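2019-02-26, Ekeck room, before-collection checks for the table-carry set

Right, I've gone through the whole list again because we're starting the two-handed table work and I'd rather be slow on the first morning than have to bin a load of recordings. Ticks are ticks, my grumbles are underneath. If you're on next, copy this file and clear the boxes.

## Overhead and cables

- [x] Cable bundle hangs free above the head, no twists
- [x] Slack enough for the full walk, end to end
- [ ] Floor cable taped down

Not taped! I ran out of tape halfway through the Urstead job and forgot to order more. For now I've put "look at the floor cable" at the top of the start-up card, and whoever is on the table end steps over it, never on it. I'd like this one closed before we go past 200 episodes.

## Robot

- [x] Stop button tested from both ends of the room
- [x] Arms go to rest and stay there for a slow count of ten
- [x] Knee and ankle bands snug
- [x] Hands open and close fully
- [ ] Left wrist noise looked at

The wrist is making that little ticking sound again. It did the same in August and Dimitrov sent us a new screw kit, which I'm fairly sure is still in the grey drawer (if somebody has tidied the grey drawer, please untidy it). It doesn't seem to bother the readings, so I'm carrying on and noting it.

## Table and person

- [x] Legs locked, crossbar pushed home
- [x] Nothing left on the top
- [x] Person at one end, robot at the other, both clear of the wall
- [x] Person's hand on the table before the episode starts
- [x] Person knows the word for "stop" and has said it out loud once

I know the last one feels silly. Do it anyway, it takes two seconds and you find out who mumbles.

What I want in the examples is a good spread of arm positions at the robot's end. Last time we had 811 episodes and far too many of them began from the very same pose, so the model got brilliant at that pose and hopeless at everything else. Please vary it, and write the starting pose in the log each time.
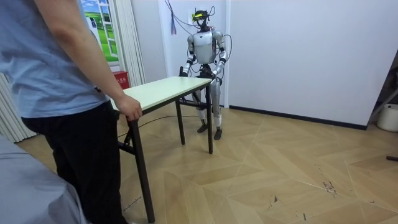
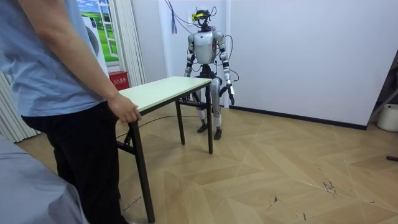

*Table between person and robot. First picture: arms bent forward at the table. Second: arms hanging down.*

## Floor and surroundings

- [x] Walking area swept
- [x] Red fire extinguisher box reachable
- [x] Bucket kept over by the right-hand side, out of the walking area
- [ ] Scuffed patch checked for grip

I rubbed the scuffed patch with my shoe and it felt fine to me, but my shoe isn't a robot foot, so I've left the box open. Somebody with the grip gauge from Ovard could do it properly. The marks themselves don't matter for the recordings, and I'd leave them alone (please don't polish them, the last polish made the whole floor like an ice rink).

## Recording

- [x] Clocks on the robot and the cameras agree
- [x] Camera mounts tight
- [x] Disk space for 300 episodes
- [x] Episode names follow the new pattern
- [ ] Bad-episode key working

The bad-episode key only registers if you hold it down. Tap it and nothing happens, and then your dud goes in with the good ones! Hold it till you hear the beep. If you miss one, write the episode number in the log straight away and I'll pull it out at the end of the day.

A dropped grip isn't a bad episode, by the way. Keep those and label them "slip". Bad means somebody walked through, the clock jumped, or the stop button was pressed.

## Still open

- [ ] Tape for the floor cable
- [ ] Left wrist
- [ ] Grip check on the scuffed patch
- [ ] Bad-episode key

Fine to start at slow speed with these open. No full speed until the tape is down.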